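Home and Garden Forums > Kitchen and Laundry > Cleaning

Thread: How often are you lot chucking out your kitchen sponge?

staldale_jen
Settle an argument for me please. My husband grew up in a house where one sponge lasted until it fell apart in your hand, and I grew up with a mum who boiled everything. We've been married 18 years and we still have the sponge conversation every time one of us does the dishes. I reckon a week, tops. He reckons a month and "it's got soap in it, it cleans itself". Yellow and green scourer sort, same as everybody's. Tap and sponge pics for your viewing pleasure.
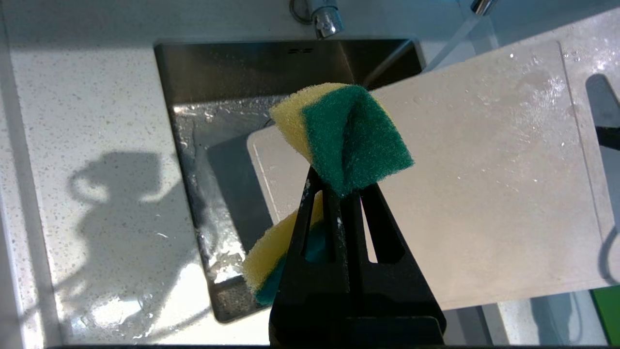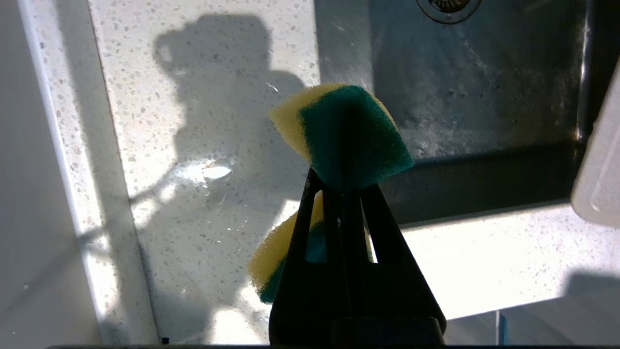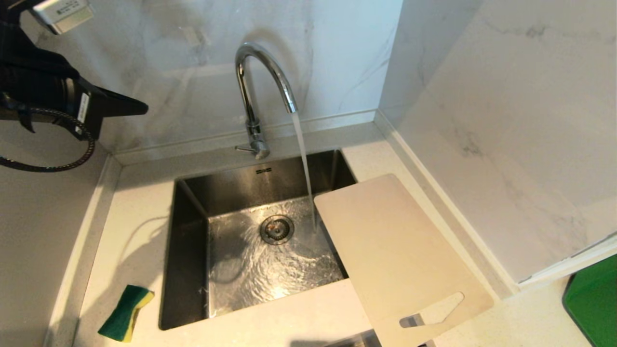
Re: How often are you lot chucking out your kitchen sponge?

mutua_s
A week is about right if you cook with meat. I do two if it's been a lazy fortnight of toast and soup. The thing I look at is the smell. If I pick it up and get a whiff before it's anywhere near my nose, out it goes, I don't care if I opened it yesterday.

Re: How often are you lot chucking out your kitchen sponge?

GumbootGran
Team husband, sorry Jen! I've raised four kids on month-old sponges and they're all enormous. Squeeze it out properly, stand it on its edge, let the air get to it. The ones that go manky are the ones left sitting in a puddle at the bottom of the sink, and that's a person problem.

When it's past dishes it goes under the laundry tub for the bike and the barbecue, so it probably gets three months all up.

Re: How often are you lot chucking out your kitchen sponge?

Alper Avcı
I gave up on sponges altogether when we moved to Nollell. Cotton dishcloths, a stack of them in the drawer, a clean one every morning and the old one goes in with the towels on a hot wash. Plus a wooden brush for pots. It took my partner a while to come round because she likes the scratchy side for the porridge saucepan, but a soak overnight does the same job.

The brush dries so much faster too. Bristles up in a jar and it's ready to go by lunch.

Re: How often are you lot chucking out your kitchen sponge?

GumbootGran
Alper I've tried the brush and it flicks water all over my glasses. Never again.

Re: How often are you lot chucking out your kitchen sponge?

tinny_dave
Microwave! Wet sponge, two minutes, done. Been doing it for years and I get a good three weeks out of each one. Let it cool down before you grab it, I've got the scar on my thumb.

Re: How often are you lot chucking out your kitchen sponge?

mutua_s
Dave I'm going to disagree with you there mate. I used to do the microwave thing as well and it never got rid of the smell for more than a day. And my brother-in-law put a dry one in and scorched it, the whole flat stank of it until October. If you must, make sure it's dripping, and never one of those with a metal scourer.

I'd sooner put it through the top rack of the dishwasher with the nightly load. Costs nothing extra and you're not standing there watching a sponge go round.

Re: How often are you lot chucking out your kitchen sponge?

tinny_dave
Well obviously you don't put a dry one in. That's on him.

No dishwasher here by the way. I am the dishwasher.

Re: How often are you lot chucking out your kitchen sponge?

staldale_jen
Ha, this has gone exactly the way it goes in my kitchen. I showed him GumbootGran's post and he's asked me to print it out - thanks a lot.

Does anybody cut the corner off when it gets demoted? My mum did. Corner gone means floors and bathroom only, and heaven help you if you used it on a plate.

Re: How often are you lot chucking out your kitchen sponge?

GumbootGran
Yes! One corner for the bench, two corners for the floor. My daughter does it now and her flatmates think she's bonkers.

Re: How often are you lot chucking out your kitchen sponge?

Alper Avcı
We did colours instead. Blue cloths for the bathroom, white for the kitchen. Works well until a visitor decides to be helpful.

Re: How often are you lot chucking out your kitchen sponge?

shabalala_rd
Different question but sort of the same, where do you all keep it between washes? We're redoing our sink and I'm torn between a little caddy that hangs inside the basin and one that sits on the bench. The bench one is $29 and looks like it'd collect gunk underneath. The hanging one is $27 and my wife says it'll annoy her every time she fills a pot.

Re: How often are you lot chucking out your kitchen sponge?

mutua_s
Hanging, as long as it's wire and it's got nothing solid at the bottom. Ours lifts straight out and goes in the dishwasher with the sponge still in it.

Re: How often are you lot chucking out your kitchen sponge?

tinny_dave
Windowsill. Free.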